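The Bear Tray

By Tracey Bickerstaff

My grandmother Erkis (it was her last name, but the whole town of Bisstead used it as if it were her first, and after a while so did we) believed that breakfast was a thing you laid out the way you lay out clothes for a christening. You did it early, before anyone was hungry, and you did it with your own hands, and you let it sit a minute so it could be looked at. My cousin Penrose and I were never allowed to touch a crumb of it until she had stood back with her arms folded and said, "Well, there it is."

She had been gone since July, and the house still smelled of her hand soap. Penrose had driven up from Gultard, 300 miles with the windows down because the air conditioning in his car gave out before he was even on the highway, and he slept that first night on the sofa with his shoes on. I woke before he did. I lay there listening to the pipes for a while, and then I got up and went to see what there was to eat.

There was more than I expected, thanks to me, as I had gone to the store the evening before in a kind of fog and bought what she would have bought. Lemons, an orange, an avocado that gave a little under my thumb, a loaf of the brown bread with the grains in it. I got down the cutting board, the light one, and the pale green bowl, and I pulled the yellow utensils out of the drawer and laid them side by side. And then, behind the baking sheets, I found the bear tray.

I had forgotten all about it. I must have been nine when she brought it home, and Penrose a little younger, and we fought over it so bitterly that she drew up a schedule and taped it inside the pantry door. Mondays for me, Tuesdays for him, and on Sundays it belonged to her, and she ate her toast off it with great dignity, the bear grinning up beside her elbow. 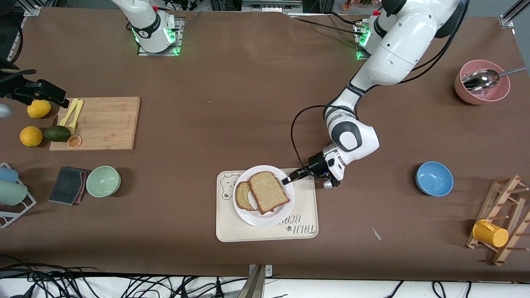
I put two slices on the white plate, one leaning over the other, the way she did, so that whoever sat down would know there was a second one coming. The crusts had gone a good toasted brown. I had cut into the orange by then, and the one round slice was lying on the board looking so cheerful that I left it alone. I moved the sponge cloth. I moved it back. The pink bowl I wasn't sure about, but it had always been on the table, full or not, so I let it stay.

Then I folded my arms, and I couldn't say it. I opened my mouth and what came out was a sort of cough.

"Is it Saturday?" said Penrose from the doorway. His hair was flat on one side and he had a cushion seam printed down his cheek.

"It is."

"Then who gets the bear?"

I had to think. We both did, and finally he went over and opened the pantry door, and I swear to you the schedule was still there, brown at the corners, in her square schoolteacher's printing. He read it with his nose almost touching the paper, and he was quiet so long that I went and read it over his shoulder. Saturday, it said. Guests.

"Well," he said. "She was 86. She could have changed it any time she liked."

"She liked it how it was."

He pulled out the chair in front of the tray and looked at me, and I shook my head, and he pushed it in again. We sat down on either side of it, he and I, and reached across for a slice each, and he asked me whether there was any butter in the house.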